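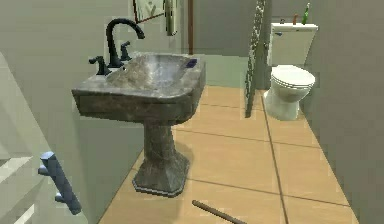
*The simulated bathroom, with the gripper above the floor and the rod on the tiles.*

I took the afternoon off last month to go to the open day at Dalow, the robotics company over in Climton. My sister-in-law works in their front office and had been after me to come. I'd driven past the building for years without knowing what went on inside.

I had pictured a big hall full of machines. There is one of those, but they only let us look at it through a window. Most of what we got to see was on screens in a long room upstairs, where they try things out in simulation before running them on a real arm. I was a little let down at first, and then I got interested and ended up staying until they started putting the chairs away.

Our group was led by Hina Dhanial, who builds the rooms the robot works in. She had a bathroom up on the big screen. I liked how much went into it. The sink is gray marble with veins running all the way down the pedestal, the faucet is black with two levers, and there's a green bottle sitting on the toilet tank. I asked if any of that matters to the robot. She said the bottle matters more than the marble, as a bottle can get knocked over, but that the looks count too. If every practice room is a plain gray box, the robot does badly the first time it meets a patterned floor or a shiny sink.

The job that day was picking a thin rod up off the floor. It sounds like nothing. I pick things up off my bathroom floor all the time and I've never had to plan it. Hina went through what the arm has to work out: how low it can go without hitting the tiles, which way the rod is pointing, and how to stay clear of the pedestal on the way down. A round stick can also roll if you touch it wrong. She told us they'd run this one 55 times since the morning and it had gone right on 19 of them. I appreciated that she gave us the real number. A man near me laughed, and she said the week before it had been two.

They let us change things ourselves for a while. You could turn the rod, move it, or swap it for something else from a list. I moved it closer to the wall and the arm stopped partway and did nothing at all – Hina said that was the correct choice and better than scraping the floor. A boy in our group spent 10 minutes trying to find a spot that would confuse it, and found several. She wrote them down.

The rooms are put together in a program called Correa, and Sallomport is the name of the project the bathroom belongs to. They also have kitchens and a laundry room. I asked when any of this would be in a house and didn't get a date, which seemed fair.

Coffee was in the lobby afterward, along with a table of old gripper parts you could handle. They were heavier than I expected.

Parking is free but the lot is small, so go early if they do it again. My sister-in-law thinks the next one will be in October, and you have to sign up ahead of time at the front desk or by phone.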